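Zivmont Opens Its Mushroom Drawers to Weekend Foragers

Hi, I'm Shota Oshima, and I look after the fungus collection at Zivmont. I get to share some happy news this month: starting in September, anyone who picks up a strange mushroom on a walk can bring it to us and we'll put it under a microscope together. No membership, no science degree, just you and your paper bag (please, not plastic, it turns everything to soup!).

We're calling it Bidside, after the creek trail where I found my first earthstar, and I've wanted to do it for years. Most of what comes across my bench is little brown stuff that looks like every other little brown thing until you see the spores.
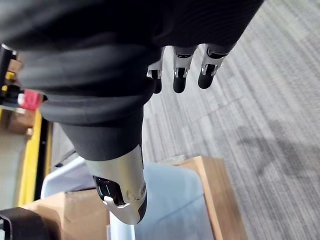

Each session runs two hours and has room for 9 people, so everybody gets real time at the eyepiece. Bring up to four finds. Jot down what tree was nearby, whether it was growing on wood or soil, and what it smelled like when fresh. I love a good smell note – one of my favorites in the drawers just says "old radish, maybe soap."

If your mushroom is in decent shape and you're willing to part with it, we'll dry it and file it with your name on the label. The Kuroda woods are thin in our records, with some 28 collections in all, and I'd be thrilled to see that grow.
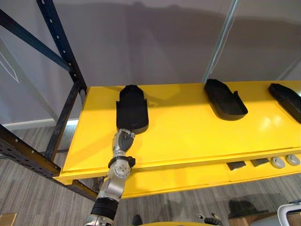
ZIVMONT, September – Sign-up for the first Bidside session is open now at the front desk. We start at 4 p.m. in the upstairs lab, and parking is free on the Fasau Street side. Kids are welcome with a grown-up.

One serious thing: we don't tell people what's safe to eat. I'll happily talk gills and spore prints until they turn the lights off, but dinner is not part of the program.

Press contact: Shota Oshima, Zivmont fungus collection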